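Torness Black Braided Suture, Curved Needle Attached

Sold by Szalai Practice Supply, Cluruvstead
Bench and training use only. Not sterile, not for patients.

Hi, and welcome to the page for the thread I sell more of than anything else in the shop! I started carrying Torness when my old supplier quit making a braid I liked, and I went through a whole lot of samples at my kitchen counter before I settled on it. Some were so stiff the knots popped back open while I was reaching for the scissors. Some were so limp I couldn't find the end. Torness sits in the middle -- it bends where you put it, it stays bent, and it's black, so you can find it against skin tones and reds without squinting.

The needle comes already attached to the thread, no eye to thread and no bump where the two meet. It's a plain silver curve with a sharp tip, and it goes in clean as long as you follow the curve with your wrist and don't shove. If you shove, you'll bend it. I bent plenty when I was learning (and still bend one now and then when I'm talking and stitching at the same time). 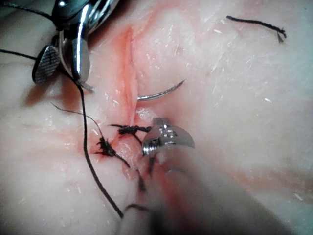
Can I reuse a needle for more than one session?
You can for practice, until the tip starts to drag. Wipe it, store it with the point in a bit of foam, and switch to a new one when you feel yourself pushing harder than usual.

What you get

The regular pack is 17 strands, each with its own needle, each in its own paper sleeve. I fold the sleeves so the thread comes out in loose loops and doesn't spring into a tangle when you pull. Classrooms usually go for the box of 275, same strands, same sleeves, just a lot more of them, packed in a flat carton that fits on a shelf. I also keep a bare spool, no needles, for people who only want to work on knots. Tie it around a drawer handle, a chair rung, whatever you've got. I've sold almost 800 of those spools and I still think they're the best deal on the site.

How it handles

Braid has some grip to it. You feel a little drag as the second throw slides down, and that drag is your friend, because the first throw doesn't loosen while you set up the next one. Folks coming over from the slick single-strand stuff sometimes tell me it feels slow. Give it an evening! You may need fewer throws than you're used to, and the finished knot lies down flatter.

The flip side is that braid frays. A dull pair of scissors will chew it and leave you with a fuzzy end, and then the fuzz catches in your next loop and you say words. Trim with something sharp. I keep one small pair just for thread and hide it from the rest of the household.

Jerome Estrella teaches an evening class over in Loltum, and he wrote to me in August asking for a longer strand because his beginners were running out halfway down a wound. I talked to the maker, and the strands are longer now. If you bought a pack before that, the old ones are just fine, you'll simply get fewer stitches out of each.

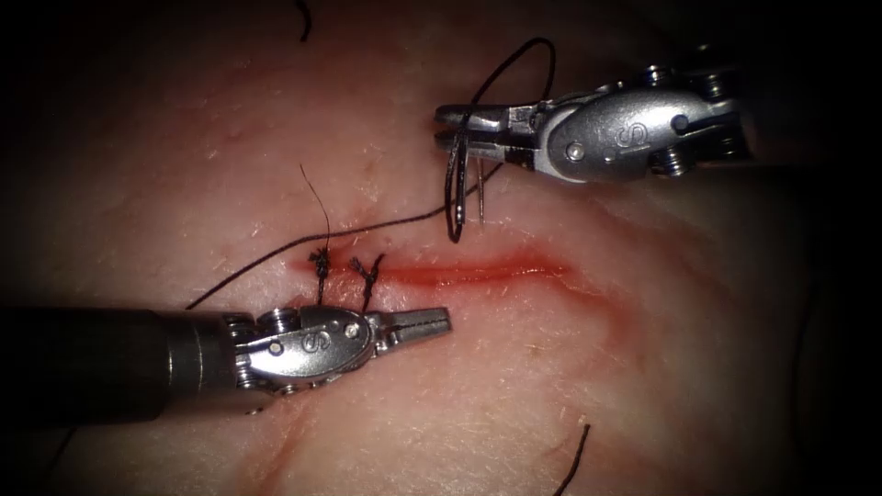 Tail length is the thing I get the most email about, so let me say my bit. Too short and the knot can work itself undone. Too long and the tails flop over and get sewn into the next stitch, which is a pain to pick out. I like to leave enough to grab with forceps and no more. Look at the right-hand knot of the two, with its ends standing up in a Y -- one is frayed and grayish and the other is darker and more solid, and on a braid that's the difference I look for when I'm deciding whether my scissors need replacing. The knot on the left has a really thin tail that curls up and away to a fine point, and a wispy one like that is what I'd check for before starting the next stitch. Get in the habit of moving every tail to the same side of the cut. Your spacing is a lot easier to judge when there's no thread lying across it.

Storage

Keep it dry and out of the sun. Sleeves closed, box closed, and please put it somewhere kids and pets can't get at it. These are real needles. Used ones go in a hard container with a lid, never loose in the trash.

Ordering

Regular packs and spools ship the next working day. The box of 275 takes a little longer, since Saeed Azimi checks each one by hand before it goes out and he will not be hurried. If you want more than 1000 strands at once, write to me first so I can tell you what's on the shelf. Schools can pay by invoice.

Returns are simple: unopened packs any time, opened packs if something's wrong with them. Tell me what happened, and if a needle has come off its thread, drop the sleeve in an envelope with your note so I can send it back to the maker.

Page updated Wednesday, December 9, 2020. Spools are back in stock, regular packs are in stock, and the big box is down to the last few until the next delivery.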